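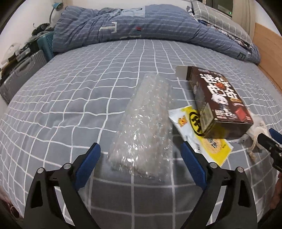
## Cestden hand gripper, tried at the Jondum open day

Two fingers, blue rubber pads, and you supply the arm. Po-yen Yu ran the demo and let visitors have a go at tidying a bed, snack box and all.

I liked the pads, which have some texture to them. The grip felt light, and my wrist was fine after 15 minutes. My dignity took longer. Crumpled clear plastic is a mean thing to hand a beginner, and I'd have started with the box.

Price on the day was 2000, or 3000 for a pair. Four stars. I'd want a softer handle before buying the pair.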